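Fuline Blue Grip Pads for Hand-Held Grippers: Review
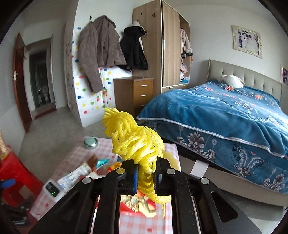

Foam fruit netting held between the two blue pads.

I look after one hand-held gripper, and its finger pads are the part I replace most. The old ones had gone smooth at the tips. I ordered the Fuline set from Plinden in August - 2 pads for $51, shipping included.

Fitting them is simple. Take the old pad off, clean all the glue from the finger, let it dry, then press the new pad on from the base toward the tip. Start at the tip and you trap air. I left the fingers clamped shut overnight. After that I opened and closed the gripper by hand and checked that the pads met evenly. Mine were slightly off on one side and I had to lift that pad and set it again.

Foam netting is my usual test because it squashes flat and springs back. Wrappers and candy bars are easier. The new pads hold the netting well with a light squeeze, and I have logged 1,388 grips on this set without an edge lifting.

Complaints: the instruction sheet is one small drawing, and the pads pick up lint. I wipe them with a damp cloth every time I put the gripper away. The Brurnia pads I used before stayed cleaner but wore out sooner.

I would buy them again, though a spare pad in the pack would be fair at this price. 4 out of 5.

Posted December 29, 2022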